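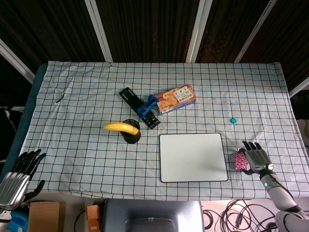 Zum Spiritismus bin ich über eine Kiste vom Dachboden gekommen. Darin lagen 14 Hefte, in denen ein Zirkel aus Larnau seine Sitzungen protokolliert hat, dazu lose Blätter und ein paar Zeitungsausschnitte. Ich lese seit Mai daran und bin jetzt beim neunten Heft. Die Schrift ist sauber, aber klein, und manche Abkürzungen verstehe ich bis heute nicht. Mein Tisch hat eine helle Decke mit schwarzem Karomuster, auf der Falten und leichte Flecken zu sehen sind, und ein ganz ähnliches Raster taucht im dritten Heft auf: Der Protokollant hat dort eine Seite mit Linien in Felder geteilt und in jedes Feld einen Buchstaben geschrieben. Das Medium hielt einen Bleistift darüber, und wo er aufkam, wurde notiert.

Das Ergebnis ist meistens unlesbar. Auf 84 Seiten finde ich vielleicht ein Dutzend deutsche Wörter, die ohne Nachhilfe dastehen. Der Rest wurde später mit roter Tinte ergänzt, und zwar von einer anderen Hand. Aus V, L und Z wird so »Vulitz«, der Name des Geistes, der sich den ganzen Winter über gemeldet haben soll. Er war angeblich Müller und beschwerte sich über sein Grab.

Interessanter als die Botschaften finde ich den Ablauf. Die Gruppe traf sich zu siebt, die Sitzordnung wurde jedes Mal eingetragen, ebenso das Wetter und wer Husten hatte. Nach 70 Minuten war Schluss, auch mitten in einem Wort. Zweimal steht am Rand »Lampe rußt«, einmal »Streit wegen des Stuhls«. Worum es bei dem Stuhl ging, steht nirgends.

Im sechsten Heft wechselt das Medium. Die neue Frau wird nur Neneo genannt, vermutlich ein Deckname, und mit ihr hören die Buchstabenfelder auf. Sie sprach direkt, mit geschlossenen Augen, und der Protokollant kam offenbar nicht mit. Es gibt viele Lücken und Striche. Von Strömen ist nun die Rede, vom Äther und einmal von einem Draht, der durch alle Anwesenden laufe. Ob sie das irgendwo gelesen hatte oder ob es damals einfach in der Luft lag, kann ich nicht sagen.

Aparecida Lins hat mir die 2 portugiesischen Briefe übersetzt, die im siebten Heft steckten. Sie stammen von einem Kaufmann Seixas, der den Zirkel besuchen wollte und nach dem Preis der Unterkunft fragt. Um Geister geht es darin nur in einem Nebensatz. Eine Antwort habe ich nicht gefunden – wahrscheinlich ging sie ohne Abschrift hinaus.

Als Nächstes will ich die roten Ergänzungen getrennt abschreiben und mit den Randnotizen vergleichen. Wer sich mit Kürzeln in privaten Protokollen auskennt, kann mir gern schreiben. Vor allem »u. g. w.« am Ende fast jeder Sitzung macht mir Mühe.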